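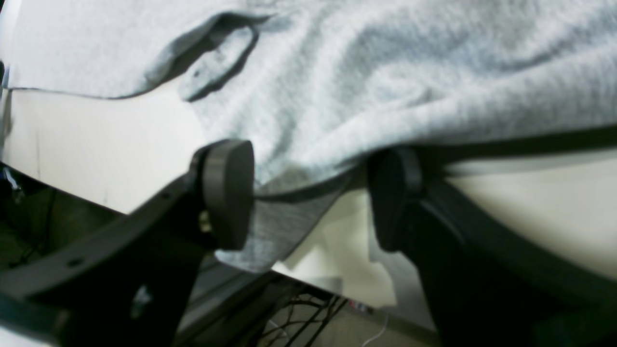
Wrist camera view of two gripper fingers at the edge of a gray knit fabric.

Demonstration gathering is the work of recording example motions so that a learning system can copy them. A person guides a robot through a task, and each run is saved as an episode: camera video, joint angles and finger opening, all on one clock.

Cloth is a favorite subject, and a wonderfully hard one! A sweatshirt has no fixed shape, so two episodes never start quite alike. Wrist cameras help a great deal, as they show folds and edges right where the fingers meet the fabric.

Grorngate set

The Grorngate set is a well-loved collection of garment episodes, recorded at the Zemar workshop on Bakker arms. It holds 4,000 episodes, 539 of them devoted to picking up a garment by its edge. Operators work in blocks of 40 and shuffle the cloth between runs. Missed grasps are kept and tagged, a choice that has made the set especially rich for studying recovery (the second try is often the most interesting part of a run).

Labeling

Episodes are trimmed and labeled in Stitinon, a viewer that plays every camera side by side. Labels mark first contact, grasp, lift and release. A smaller release of 494 episodes has labels checked by a second reader.

See also: teleoperation, imitation learning, cloth folding

We use cookies to improve your reading experience. Accept | Manage settings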